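# Pantry moths are back, and I have already thrown out everything I own

**crumbtray**

Third round of pantry moths since May. The first time I chucked the flour, the oats and a bag of birdseed I'd forgotten about, wiped the shelves and felt very grown up. Four weeks of peace, then a moth strolled across the ceiling during dinner. Second time I binned the lot, vacuumed the cupboard and bought two Grusidik sticky traps, which caught 41 moths and, I assume, gave the rest something to talk about.

Now I'm finding little grubs in the corners where the wall meets the ceiling, nowhere near the food. The rental agent has suggested I "keep things tidy". What am I missing? And do I have to throw out sealed packets as well, or can I keep my chips?

---

**bottom_shelf**

The grubs on the ceiling are normal, sorry to say. They leave the food when they're ready to pupate and climb to the highest, most irritating spot available. Wiping the ceiling is part of the job.

I went through this in a flat in Hobart and lost most of a winter to it. What finally worked was taking the cupboard apart. Pull the adjustable shelves out and look in the peg holes with a torch. Mine were full of cocoons. Same with the hinges, the strip behind the kickboard, and the lip under the shelf paper if you have shelf paper (get rid of the shelf paper). Vacuum every hole with the crevice nozzle, then empty the vacuum into a bag and put it straight in the outside bin.

After that, everything you want to keep gets moved to the kitchen table and gone over one item at a time.

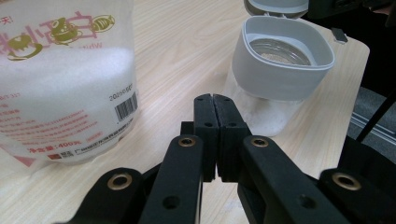
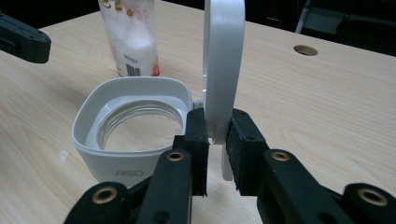
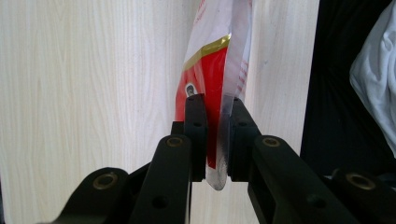 Dry goods fall into two heaps as far as moths are concerned. Paper and thin cardboard may as well be a front door, so flour, rice in boxes, muesli and pet biscuits either get frozen or go out. Anything in shiny plastic film, like that red and white snack packet, you can usually keep if it hasn't been opened, but check it first. Run your thumb down the seams and look for pinholes, because the grubs can chew through thin plastic when the mood takes them. Wipe down the outside too, particularly the folds at each end.

Freeze anything doubtful. People will tell you 48 hours. I left mine a full week, partly out of caution and partly out of spite. Then into hard containers with a proper rubber seal. I have the Pradano clip ones, and the lids are good — the clips less so.

Keep the traps up afterwards, but they only catch the males. They're a way of knowing you've still got moths, and you seem to know that.

---

**wetbiscuit**

bay leaves

---

**third_drawer_down**

Bay leaves did nothing for me except season the moths.

I agree with most of the long answer, though I'd add: check things that don't live in the kitchen. Ours were coming from a wheat heat pack in the linen cupboard, which we'd been lovingly microwaving and putting back for years. A friend had them in a dried flower wreath. Other suspects are spare dog food in the laundry, old chocolate, tea, and whatever is down the back of the toaster.

Also skip the fly spray inside the cupboard. You don't want it where food goes and it doesn't reach the cocoons anyway.

Chips are fine. Eat the chips.

---

**crumbtray**

It was the peg holes. I've now seen inside them and would like to go back to before that. Also found half a bag of almonds behind the iron, very much inhabited, and I've no memory of buying almonds. Shelves are drying on the balcony, freezer is full of rice, and the traps are back up as of Saturday. Will report.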